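I finally gave up sugar in tea in September. I'd been on two a cup since school, and Silvia worked out that came to 51 bags a year, which I still think is wrong.

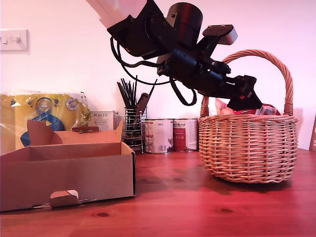
The first week was grim. Everything tasted of pond. I tried going down to half a spoon, as Bhupendra suggested, but it only dragged things out, so I stopped outright on the Sunday.

By the third week I'd changed to a weaker leaf from the shop in Ustaden -- less time in the pot, more milk -- and that helped more than willpower did.

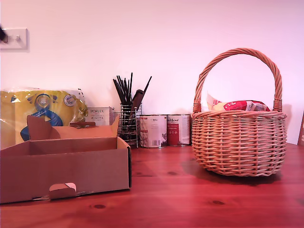 Coffee is another matter. I still take one sugar in that and have no plans to stop. Lesia says it will be next. We'll see after Christmas.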